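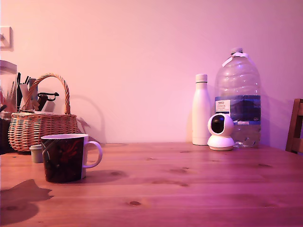 Does the water heater get its own line this year, or are you still lumping it in with the boiler closet? Asking from the Putell side of the hill, where we copy your list every spring and then argue over it.

It gets its own line! Number 6, and thank you for the nudge, I rewrote it this morning. For everyone else, hello, welcome to the spring opening checklist for the Penach cabin, walked Tue 16 March with a flashlight, a thermos and a truly terrible pair of boots. Same setup as before: the item, then how it did, then me going on too long in the comments.

1. Driveway and front steps
Result: OK, with a repair
Second step from the top rocks when you put your weight on the left side. I wedged a shim under it so I could carry things in, but that's a shim, people, please don't call it fixed. Handrail is solid. I hung off it like a kid and it didn't budge.

2. Roof, from the ground
Result: OK
I don't go up there and I don't want you going up there either. Binoculars from the woodpile are plenty. One shingle looks lifted near the vent pipe, same one I wrote down in September, and it hasn't gone any further that I can tell.

3. Gutters and downspouts
Result: FAIL
North side is packed solid with pine needles. I got the ladder out, scooped as far as I could reach without being stupid, and put the ladder away again. Needs two people and a dry afternoon.

4. Smoke alarms
Result: FAIL, then OK
Upstairs hall did nothing when I pressed the button. New battery, pressed again, went deaf for a minute. The kitchen one and the bunk room one were fine on the first press. While you're standing there on the chair, read the date on the back! The bunk room alarm is close to its ten-year limit and I'd like to swap it this summer instead of waiting for it to start chirping at three in the morning.

5. Carbon monoxide alarm
Result: OK
Display read zero, test button works. It lives outside the bedrooms, low shelf. Please don't move it to charge your phone. You know who you are.

6. Water heater
Result: OK, watch it
Okay, the famous new line. Filled the tank first, checked that water ran steady at the kitchen tap, and only then flipped the breaker. In that order, every time. The relief valve lifts and closes again. There's a little crust on the cold inlet fitting, so I wiped it clean and wrapped a paper towel around it, and after lunch the towel was still dry. If you're up next, look at the towel before you throw it out.

7. Water meter
Result: OK
Read 663 at opening. Left everything shut for an hour, read it again, still 663. I love this test. It costs nothing and it found the Dal Bello place a split pipe two winters ago (they do it religiously now).

8. Wood stove and chimney
Result: NOT TO BE USED YET
The sweep from Jerkov hasn't been, so there's a note taped to the stove door. Door gasket feels a bit flat along the bottom, and I'll ask them to look while they're here. Ash bucket has its lid, and it stays outside on the gravel, never on the porch boards.

9. Fire extinguishers
Result: OK
Both needles in the green, pins in, hoses not cracked. I turned each one over a few times and put it back on its hook. The one by the back door had a raincoat hanging over it, which, no.

10. Outlets and cords
Result: OK, with one for the trash
Tested the GFCI outlets in the kitchen and bathroom, and they tripped and reset like they should. The brown extension cord from the bunk room was warm-looking at the plug end, sort of toasted, so I cut it in half and tossed it. If you need a cord, buy a heavy one and leave it up here.

11. Space heater
Result: OK
Keep it 3 feet from curtains and bedding and plug it straight into the wall. Off when you go to sleep, even if your feet are cold. Wear socks.

12. Mice
Result: ugh
Droppings behind the fridge and in the pan drawer. Sprayed everything down with disinfectant, let it sit, wiped it up with gloves on. Steel wool stuffed in the gap where the gas line comes in. Didn't see any chewed wiring, but I'd like somebody with better knees to check behind the dryer.

13. First aid kit
Result: restock
Low on gauze, tweezers missing again. The burn gel expired, so I've put a new tube on the shopping list on the fridge.

Still open: gutters, step, chimney sweep, tweezers. Write your initials next to anything you finish, and leave the meter reading on the clipboard when you lock up.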